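4.3 Setting up a drawer or lid task in Clullix

Read 4.2 first if the arm has not been homed. Everything below assumes the planner is running and the gripper is parked.

1. Open the task panel, pick New > Articulated. Name the task, no spaces. The name can't be changed later.

2. Load the site file. Mukdale benches use kitchen_m, Pastdale benches use kitchen_p. Wrong file = wrong counter height, and the planner wont warn you.

3. Run Scan. Keep hands out of the work area till the bar is full. You should get a cloud with at least 1,948 points on the counter region. Fewer than that – clean the lens and scan again.

4. Mark the moving parts. Click the part, then drag the hinge line (lids) or the slide axis (drawers). One axis per part. Clullix does not handle a lid that also slides.

5. Set the open limit for each part. Stop short of the mechanical end.
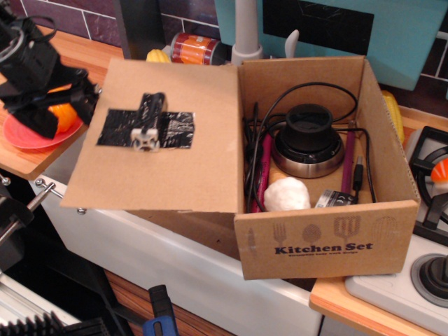 Kitchen bench, "Kitchen Set" box with the lid open.

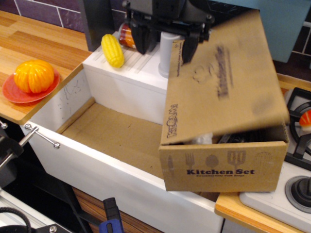

6. Add free objects. Anything you don't label gets treated as an obstacle, inflated by the default margin of 40 mm. Fine for big things. Small stuff packed close together will end up as one blob and you get NO GRASP FOUND.

Note: cables scan badly. Thin, dark, full of holes in the cloud. Draw a keep-out volume by hand and make it bigger than you think.

7. Choose the approach side. Top for most objects. Side only if the hinge line is behind the target, otherwise the wrist clips the lid on the way out.

8. Press Plan. Step through the preview at quarter speed. Check the fingers and the housing too – the housing is wider and it's what hits first.

CAUTION: a lid marked as fixed will be planned around as fixed. If it flops shut mid-run the arm does not know. Rescan after every manual change to the bench.

9. Press Run with one hand on the stop.

Common errors

E105 Axis not found. Hinge line was drawn on the wrong face. Delete, redraw.

E3277 Joint limit on retreat. Lower the retreat height or move the target nearer the base.

Plan works in preview, stalls on the arm: force threshold to low. Raise it one notch, re-run, dont jump straight to max.

Saved tasks go in the Kiều folder on the shared drive. Questions on the planner to Quang Tạ, site files to Vittoria Lo Presti.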